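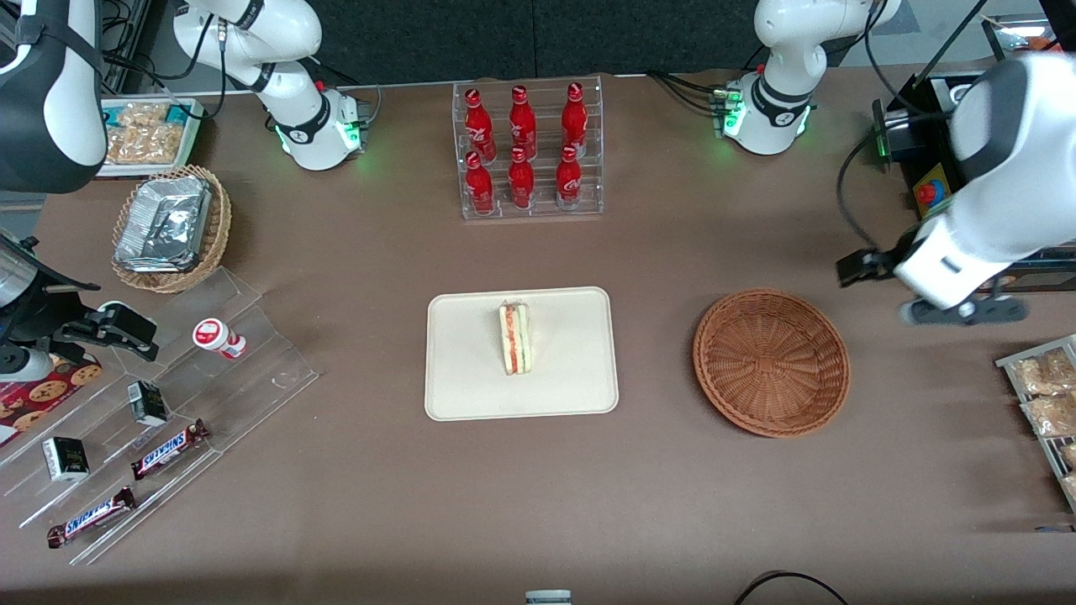 The small shop counter, with the sandwich on its tray and the Coca-Cola in the rack.

We came to the Indside open day on Thursday, after nearly 20 minutes of looking for the right door in Hellbridge. The hall is large, but I stayed longest at the snack counter.

I have worked in a small shop for 15 years, so I look at such things with interest. The six red bottles stand in two rows, the back row higher, and every label is easy to read from the front. I liked this clear rack very much. We have one from Carrillo at home and it is not so good.

The wrapped sandwich stands upright, with the bread, the red filling and the lettuce showing. In our shop we lay them flat - now I think this is a mistake. The round wicker basket was still empty, and I would put fruit in it.

Coffee was served near the Cistetti stand until four o'clock. The bus back leaves from the other side of the road.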